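From: Mekdes Gebretsadik
To: Shen hand tools list
Date: Jan 26, 2021
Subject: Re: Right gripper closing by itself

Gebremedhin Ejigu wrote:

> We have had the same fault at Gallunville twice now. The operator
> holds the right gripper open near the object, the trigger is not
> touched, and the jaws shut. The second time it nipped the side of a
> finger. No broken skin, but it was a hard pinch and we have stopped
> using that unit.
>
> The log shows the jaw command going from open to fully closed in one
> step. The left unit has never done it. I have swapped the Shen
> controller box for the spare and the fault stayed where it was, so I
> don't think it is the box. Has anyone else seen this, and is there
> anything I should check before I send the gripper back to Drendosska?

Gebremedhin,

Yes, we have seen it here, and I think I know what yours is. Please keep the unit out of use until you have checked the cable.

Ours showed up during the tin task, where the wrapped pieces are taken out of the tin one at a time and put in the glass. We had 1,156 logged runs on that pair of grippers before the first bad one. After that it came back every day, always on the right, and nearly always when the operator turned the wrist inwards to get the jaws over the side of the tray. That was the clue. Reaching straight forward it behaved perfectly well.

The trigger position comes back down the same cable as the motor power. When the cable lies along the wrist it gets bent sharply where it leaves the housing, and after enough bending the sense wire breaks inside the jacket. You can't see it from outside. The two ends still touch most of the time, so the gripper passes the start-up check. When they part, the reading drops to zero, and the Jiltard firmware takes zero to mean trigger fully pressed. It should treat it as a fault and let go, in my opinion, and I have told them so.
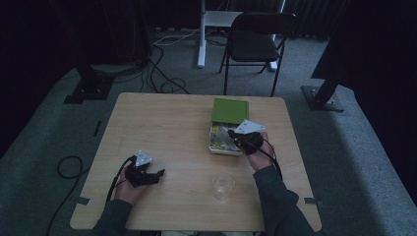
Can the broken wire be found without opening the gripper? A meter across the sense pins at the controller end will find it, provided somebody bends the cable back and forth at the housing while you watch the reading.

On a good cable the reading does not move when you do this. On ours it jumped to open circuit with quite a small bend – you don't have to force it. Do it with the power off and the plug out. I would test the left one as well while you have the meter out, even though it has given no trouble.

What we have changed since:

The cable now has a loop of slack at the wrist, held with a soft strap, so the bend is spread over a longer piece.

Closing force is limited to the lowest setting that will still hold the wrapped pieces. It was far higher than it needed to be.

Cables are replaced every 250 hours of use. That figure is a guess on my part and I may bring it down.

Fingers stay out of the jaws whenever the power is on, including when clearing something stuck. We had got slack about this.

Your finger incident should go in the Drendosska report form even though the skin wasn't broken. Ours went in as a near miss and they did reply, though it took them two weeks. They have promised a firmware change in March that will open the jaws on a lost signal. I haven't seen it and would not rely on it yet.

If your cable tests good, please write back to the list, as that would mean there is a second cause and I would want to take ours out of service again. The thing I would look at next is the trigger spring, but I have no evidence for that.

Mekdes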